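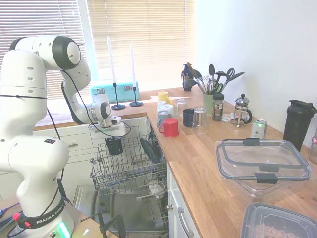

Notes for Nillomthorpe, 4 May 2007
Roksolana Pavliuk

Slide 1. Title only. Say hello, thank Hinon for the room. Slot is short, so questions at the end please, unless I say something plainly wrong.

Slide 2. The claim
Read the line from the Timamow brochure out loud, slowly: "Your car will know you are tired before you do." Pause. Ask who in the room has driven with one of these warning systems for more than a week. Ask who still had it switched on at the end.

I've had mine since January. I want to talk about what these things measure, what the sellers say they measure, and the gap in between.

Slide 3. What it measures
Steering, mostly. Small corrections of the wheel, how long you go without one, how sharp the next one is. Some kits add lane position. The Nechyporuk unit adds a sensor pointed at the eyelids and charges extra for it.

None of that is tiredness. A driver in a crosswind makes sharp corrections. So does a driver with a worn track rod end, or a child in the back throwing raisins. The box gets a wobble and has to guess the cause.

(If someone from Timamow is here they will say the software allows for wind. Ask how. I asked in January and was sent the brochure again.)

Slide 4. The chart everybody uses
Long downward curve, alertness against hours at the wheel. Ask what is on the left-hand axis. There's no unit. I've seen this chart in four presentations and it hasn't had a unit in any of them. Don't be rude about it, just leave it up for a bit.

Slide 5. My own drives
Be careful here: one car, one driver, proves very little. Say so first, before someone says it for me.

Six long drives, same route, notes dictated to a passenger. The alarm went off on two of them. The first time I was wide awake and overtaking a lorry. The second time I was tired, I already knew I was tired, and I'd been looking for a place to stop since the last junction. On another drive I was properly drowsy near the end, yawning, missing signs, and got nothing at all.

Could be a bad unit. Could be me. I would like to see the maker's own figures and compare. I can't, they don't publish them.

Slide 6. The coffee cup
The symbol on the dash. People laugh at this slide, let them.
Then the serious bit. What does the driver do after the chime? Nearly every one I've asked turned the radio up and carried on. A warning that people drive through is a noise. I haven't seen a trial that counts how many pull over, and that is the only number I'd care about if I were buying these for a fleet.

Also the other worry: does the driver push on longer because the car hasn't complained yet? I don't know. I did it once myself, on the last of the drives, and didn't like it.

Slide 7. What would change my mind
Missed alarms published next to false ones. Tests on real roads at night, with ordinary people, and not the firm's own engineers on a track at lunchtime. Someone with no shares in it doing the counting.
The eyelid sensor may well be better. I'd want it tried on people in glasses before I paid for it.

Slide 8. Fleet buyers
Short version: don't cut rest breaks because the vans have a box in them. One manager told me almost proudly that he was planning to. Don't say which firm.
If they're fitting it anyway, keep a log of every alarm and what the driver was doing.

SKIP slide 9 if running late, it's only the wiring.

Slide 10. Contact details. Copies of my drive notes on the table by the door, handwriting is mine, sorry. Questions.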